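Section 6: Setting up the Umwood drip kit for your raised beds

Okay, so you've got the timer on the spigot (that was Section 5, go back if you skipped it, I'll wait) and now we get to the fun part, which is laying the lines. I've put this kit in at my own place in Wumdale and then in two of my neighbors' yards, so most of what follows comes from getting it wrong in front of people.

Before you start

Lay the coil of main tubing out in the sun for an hour. It comes wound up tight and it fights you like crazy when it's cold. Mine went flat as a noodle after a warm morning on the driveway.

You'll want these close by:
The main tubing (the fat one)
The drip line (the skinny one with the little holes already in it)
The bag of tees, elbows and end caps
The hole punch
A mug of hot water
Scissors or pruners, clean ones
Ground stakes

Note: The fittings bag in the Umwood kit has two kinds of tee that look almost the same. The one with the thin barbs on the side arm is the one for the drip line. I mixed them up on my first bed and couldn't figure out why nothing would stay on.

Running the main line

1. Turn the water off at the spigot. Yes, even if the timer says it's off.

2. Push one end of the main tubing onto the adapter under the timer. Dip the tubing end in the hot water first and count to 8, then shove it on with a little wiggle. It should go all the way up to the collar.

3. Walk the tubing out to the first bed. Keep it along a fence or the edge of a path if you can. Mine cut straight across the lawn for one summer and I met it with the mower, so there you go.

4. Stake it down as you walk. I put in a stake every few steps and an extra one on each side of a bend.

5. At the corner of the bed, cut the tubing square and put in an elbow. Don't try to bend it around the corner by hand! It will look fine and then kink the minute you turn your back.

6. Bring the tubing up the outside of the bed and over the top board. Clip it there.

Caution: Cut away from yourself, and don't cut the tubing on your knee. My friend Joanne Entwistle still has the mark.

If you have more than one bed, keep going to the next one before you put in any drip line. It's so much easier to do all the main line in one go, and you'll find out early if you're going to run short. The kit comes with 90 feet, and that sounds like a lot until you've gone around a shed.

I do all my small fittings indoors at a table, by the way, with the punch and the tees spread out, and then carry the finished pieces outside. Dropping a tiny black tee into black compost is a miserable way to spend an evening.
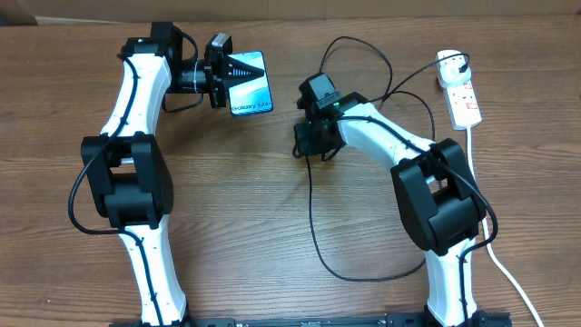
Wumdale, June 16, 2025

I've gone back over this next part after a bunch of emails from people with the newer kit. The old steps still work if yours came in the brown bag. If your punch has a green handle, use the steps below.

Putting in the drip line

1. Mark where each row of drip line will go. For lettuce and carrots I leave a hand's width between rows. Tomatoes and squash can have twice that, or even more.

2. Set the punch on the main tubing, straight up and down, and squeeze until you feel it pop. Only squeeze once. A second squeeze makes the hole bigger and then it leaks forever (ask me about the bed by my back steps).

3. Push the barbed side of the fitting into the hole. It takes more of a push than you'd think. If your thumbs give out, wear gloves.

4. Slide the drip line onto the other side and turn the locking ring until it stops.

5. Roll the drip line down the bed with the holes facing up. I know, it seems backward. Facing down, they suck in dirt when the water shuts off, and you'll be poking at them with a pin by the end of June.

6. Leave the far ends open for now. Don't cap them yet!

Note: If you punch a hole in the wrong spot, there are goof plugs in the fittings bag. Use them. I've used a lot of them.

Flushing the lines

1. Make sure all those far ends are open and pointing someplace you don't mind getting wet.

2. Turn the spigot on slowly, a quarter turn, and run the timer on manual.

3. Let the water run until it comes out clear at every end. There's nearly always a bit of plastic or grit in there from the punching.

4. Shut it off, fold or cap each end, and turn it back on.

5. Walk the whole line and look for spraying. A slow bead of water at a fitting will often stop once you push it in tighter. A real jet means the hole is too big, so plug it and punch a new one a little farther along.

Caution: Don't skip the pressure reducer to get more water out. Waqas Zaidi, two doors down from me, tried it and blew three end caps into his beans.

First watering times

Start with 6 minutes in the early morning and then go stick your finger in the soil an hour later. You want it damp down to your second knuckle. If it's dry down there, add a couple of minutes the next day and check again. Sandy beds like mine do better with two short runs, and heavier soil is happier with one long one.

Once you like the timing, put your mulch on over the drip line, two inches or so, and keep it off the plant stems. Leave the main line showing where it crosses the board so you can find it again in the fall.

Section 7 covers adding pots and hanging baskets to the same timer. You'll need the small spikes for that, and they're sold separately.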